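Been getting pitches from wholesale leather suppliers since June and I have questions. Thread.

I run a small shop. Bags, wallets, a few hats. Every supplier email says "genuine leather," "premium quality," "direct from manufacturer." I asked five of them which tannery the hides come from. One answered.

The one that answered was Vamine. They sent the name of the tannery, the thickness range and a photo of the stamp on the back of a hide. I still don't know if the bags are any good, but at least I know what I'd be arguing about.

Ralel sent me a PDF catalog with 23 wallet styles. I put it next to the Barkeck catalog. Same wallets, same thumb smudge on the same card slot in the product photo. Both claim to be the maker. Somebody is a middleman with a nice logo.

I asked Ralel about it. Got a reply from "the team" saying designs are often similar in the industry. Sure. Smudges too?

Minimum orders are the next thing. The website says 9 pieces per style. The quote says 1000. When I pointed that out, the 9 became "sample terms" and the price per piece nearly doubled.

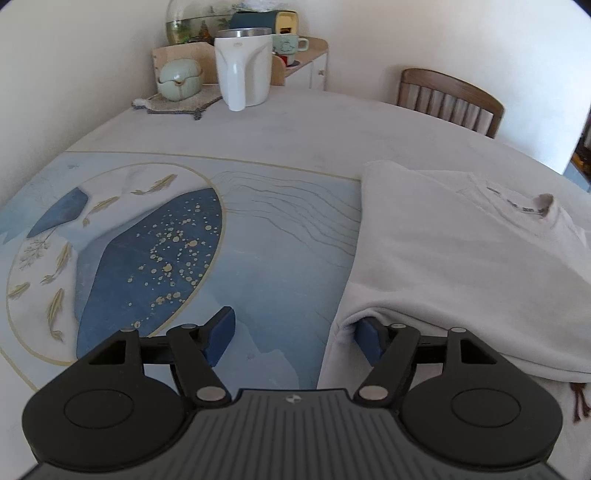
Photo: Sebastian Preda

Jiahui Yin buys for a store two towns over and told me to ask for the price at 2000 pieces even if I'd never order that many. If it barely drops from the 1000 price, she figures you're talking to a reseller. I'm not sure that holds every time, but I tried it on three of them and two got very vague.

"Full grain" is another one. I cut open a belt sold to me as full grain. Thin top layer, gray fiberboard in the middle, glue. The seller said the full grain part was the outside. I mean, I guess?

Also, a certificate with no number on it is a drawing. Please stop attaching those.

Mekdes Fikre asked if I'm being too hard on small exporters. Maybe a little. Văduva is tiny - two people and a phone - and they told me flat out they don't make the purses, they only do the finishing and edge paint. I'd buy from them before any of the "leading manufacturers."

For now I've ordered samples from Vamine and Văduva and paid full price for both. Stitching and zippers first, then a week of carrying them with my keys in the bottom. Will post what falls apart.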